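**COMUNICADO DE IMPRENSA**

Lisboa, 16 de janeiro de 2021

# Lidura alarga serviço de compras de proximidade a 14 novos concelhos do interior

A Lidura, cooperativa de consumo e distribuição alimentar, anuncia o alargamento do seu serviço de encomenda e levantamento a 14 concelhos das regiões Centro e Alentejo. A operação tem início imediato e resulta de um acordo de cooperação logística celebrado com a transportadora Stakgate, responsável pelas rotas de abastecimento entre os entrepostos e os pontos de levantamento locais.

O serviço destina-se a agregados familiares residentes em freguesias sem supermercado a menos de meia hora de distância. As encomendas podem ser feitas por telefone, por formulário em papel entregue nas juntas de freguesia aderentes ou através da plataforma Trirncombe, que passa a incluir uma versão simplificada para leitores de ecrã. O pagamento é efetuado no ato do levantamento e não existe valor mínimo de compra.

No final de outubro, data de encerramento da fase-piloto, encontravam-se inscritos 1.412 agregados, que realizaram em conjunto 3.595 encomendas. Quase 95% dos pedidos foram levantados no próprio dia em que ficaram disponíveis. Os produtos frescos — fruta, hortícolas, pão e laticínios — constituíram a maior parte do volume expedido, o que levou a cooperativa a rever os horários de carga e a antecipar a saída das viaturas.

Com a nova fase, a Lidura passa também a adquirir produtos a explorações agrícolas situadas nos concelhos servidos. Os contratos têm a duração de um ano, com preço fixado por trimestre e pagamento a 30 dias. Os produtores interessados devem apresentar a candidatura por escrito, acompanhada do comprovativo de registo da atividade.

A avaliação do serviço ficará a cargo da consultora Hegazy, que publicará um relatório semestral sobre prazos de entrega, desperdício alimentar e satisfação dos utentes. O primeiro relatório será remetido às câmaras municipais envolvidas e disponibilizado no sítio da cooperativa.

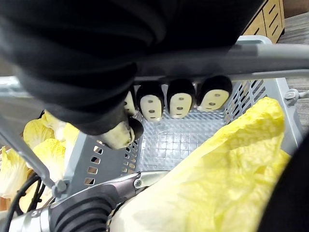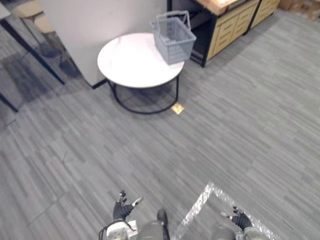
As inscrições de novos agregados mantêm-se abertas em permanência e são gratuitas. Os utentes já registados na fase-piloto conservam o número de adesão e não necessitam de qualquer renovação. Nas freguesias onde o ponto de levantamento funcione em edifício público, o horário acompanha o da respetiva junta; nos restantes casos, será afixado no local.

**Contacto para a imprensa**
Gabinete de Comunicação da Lidura
Pedidos de informação e de entrevista: por escrito, nos dias úteis, das 9h30 às 17h00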